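The Freezer Door Is the Best Shelf in Your Kitchen

By Gwenllian Powell
November 29, 2025

I came to freezing late, and I came to it hard. Until last August my freezer held ice cream, a bag of peas for sore knees and half a loaf I was afraid to look at. Then a neighbor moved away and left me her Arska, a squat little chest freezer with a lid that squeaks, and I have been a menace with a label maker ever since!

The trick that won me over is freezing flat. Soup, chili, tomato sauce, mashed beans, all of it goes into zip bags, gets pressed to the thickness of a paperback and lies on a baking sheet overnight. By morning you have tiles. Stand them on end in a shoebox and you can flip through dinner like old records. A flat bag of chili also thaws in a bowl of cold water while you make the rice, and a round tub of the same stuff will still have a rock in the middle when everyone is hungry.

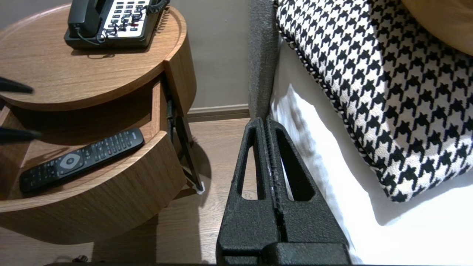 Then there are the small things. Tomato paste, for one. Every recipe wants a spoonful and every can holds far more than that, so the rest goes onto parchment in blobs, and once they're hard they go in a jar. I do ginger the same way (grated, skin and all), and the end of a bunch of cilantro chopped into olive oil in an ice cube tray. Hirnix makes a tray with a lid, and mine has earned its spot, though any tray works if you wrap it well.

Kelechi Onuoha taught a freezer class at the Gristedo cooking school this fall, and I sat in the front row with my notebook like a kid. His big subject is air. He squeezes it out, rolls it out, dunks an open bag in water up to the zipper and lets the water push it out. "Frost is your dinner leaving," he told us. He also keeps a list taped inside a cupboard and crosses off each bag as he takes it. I tried that for 2 weeks and found 5 bags of lentil soup I'd forgotten making, all perfectly good.

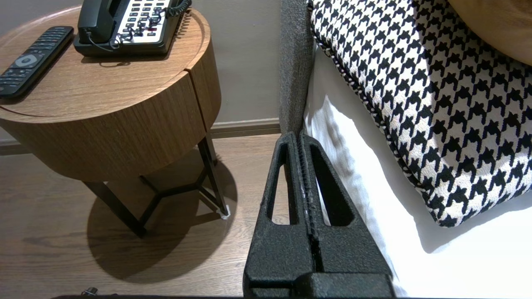

Can you freeze cooked rice without it turning to mush?
Spread it on a tray as soon as it's cooked so it cools fast, then bag it in single portions and freeze it right away. Reheat it from frozen in a covered bowl with a spoonful of water until it's steaming all the way through.

Bread needs even less fuss. Slice it first, slip a bit of parchment between the slices if it's a sticky loaf, and toast it straight from the bag. My one failure so far has been potatoes in stew, which go grainy and sad. I leave them out now and boil a few fresh while the stew warms up.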